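The Second Life of the Office Tower

Every office has a closet where the old desktops go. Mine is at the end of a hallway in Hullbridge, and until this winter I thought of it as a place to lose umbrellas. Then the front desk computer gave up, the budget was zero, and I found myself on my knees in front of a stack of black towers, wondering what was still good inside them.

A lot, it seems! I've spent most of my free evenings since February reading about old workstations, asking nosy questions and opening cases, and I'm hooked.

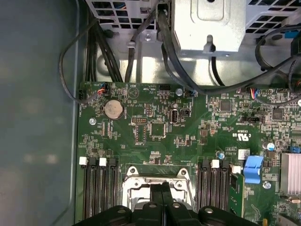

My first lesson was to slow down and read the board. Makers of big office machines print labels all over the green surface, next to the connectors and headers, and you can learn a surprising amount before you touch a screw. Many of those labels will be upside down from wherever you happen to stand, so walk around the bench. Find the round silver coin-cell battery first. It keeps the clock and the settings alive when the machine is unplugged, and a tired one is behind many a computer that thinks it's the wrong year. Then look at the memory. With slots on both sides of the socket and a single module in the outermost one, there's plenty of room to grow (check the manual for which slots to fill first, it matters more than you'd think).

"People shop for a faster processor when what they need is more memory," says Nisha Vishwakarma, who has been rebuilding office machines for 34 years and still gets excited about a clean one. She talks with her hands, fast, and she kept sliding parts across the table at me while I was trying to take notes.

Her other passion is the case itself. She loves a tower that was designed for someone to get back into it. 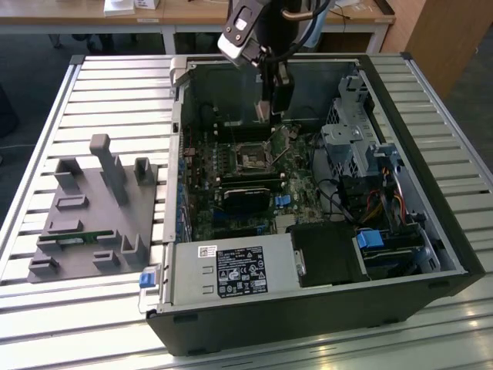
Lay the case on its side, take off the panel, and look for color. On a well-made business machine, blue plastic often marks the parts your fingers are supposed to move: a latch on a drive bay, a clip, a release tab. I can't tell you how happy this makes me. My last home computer had sharp edges and tiny hidden screws, and I bled on it twice. In a good office tower the hard drive comes out on a latch, the cables run in a bundle, and you get to feel clever all afternoon.

Þórarinn Ragnarsson, who keeps a shelf of retired towers in Vilham and lends them to anyone who asks, told me to take one apart completely before trying to improve it. I did. It took me 3 evenings and I'd do it again tomorrow. Unplug it first, press the power button once with the cord out, and touch bare metal on the chassis before you reach for anything with gold on it. Keep the screws in an egg carton, in the order they came out.
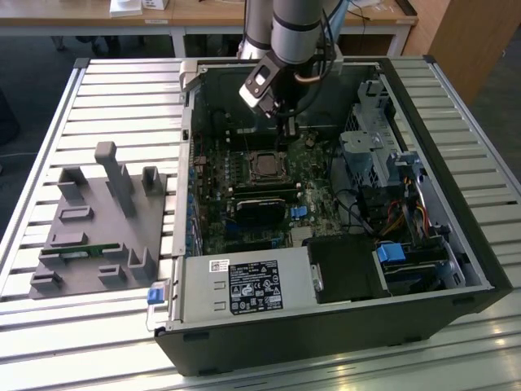 So is it worth swapping the processor in an old machine?

Often it is, provided the board's maker lists the newer chip as supported and you can find a used one for less than the price of a nice dinner. Look up the exact board model, and update its firmware while the old chip is still in place.

The swap itself was the part I dreaded most, and it has become my favorite. You let the lever up gently, raise the load plate, and there's the chip, a little square with its own small notches and marks to tell you which way it faces.
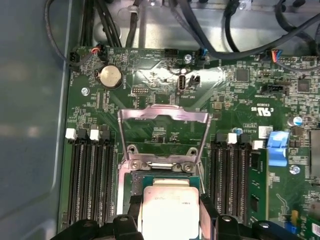

Hold it by the edges and lift straight up. Going back in, it should settle into the socket under its own weight, with no pushing and no wiggling. Then the plate comes down, the lever follows (it takes more force than feels polite), and a dab of fresh thermal paste goes on top before the heatsink. I held my breath the whole way through my first one.

My front desk machine now has a used processor, more memory and a new battery, and it starts before I've put my coffee down. There are 2 more towers in the closet, and I've already cleared the table.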